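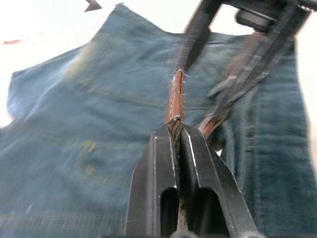 Visit report: Lurthorpe garment returns and repair, automation bench
2020-02-14

Lurthorpe handles returned and secondhand denim for several retail accounts. Intake in January was 4000 garments, of which 1000 went to the preparation benches for checking, belt removal, closing and folding. The remainder were graded by eye and baled.

Our host was Amra Gashi, who supervises preparation. The visit covered manual grading, the repair room and the two-arm bench, which runs software from Jestix under the project name Grunola. Most of our time was spent at the bench.

Waistbands are the current work item. A flat garment body can be handled with a few fixed motions, but belts, loops and buckles change shape each time they are touched. One gripper has to hold while the other moves, and the grip points must be chosen again for every garment. Denim adds a further problem in the doubled seams, where the thickness under the fingers changes over a short distance.

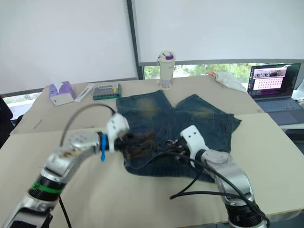
Both arms at the waistband of a pair of denim shorts, preparation bench.

Gashi gave the manual rate as 300 garments per shift for one trained operator. The bench does not approach this and is not scheduled against it. Its output is logged separately, and each garment passes to a person for final inspection.

Changes for staff were discussed at some length. Preparation operators previously rotated between benches every two hours. Those trained on Grunola now spend part of the shift reviewing failed grasps and sorting them by cause: slipped, wrong layer, snagged hardware. The job sheet has been rewritten to include this, and the pay grade was raised one step. Two operators asked to return to manual work, citing the amount of screen time, and were moved back.

Wrist strain was the original reason for the trial. The site has 570 hours of bench operation on record, which Gashi considers too few to compare injury reports. She expects the lifting of full bins to remain manual under any layout.

Questions on cycle time per garment type were referred to Jestix. The visit ended in the repair room, where zippers and rivets are still replaced entirely by hand.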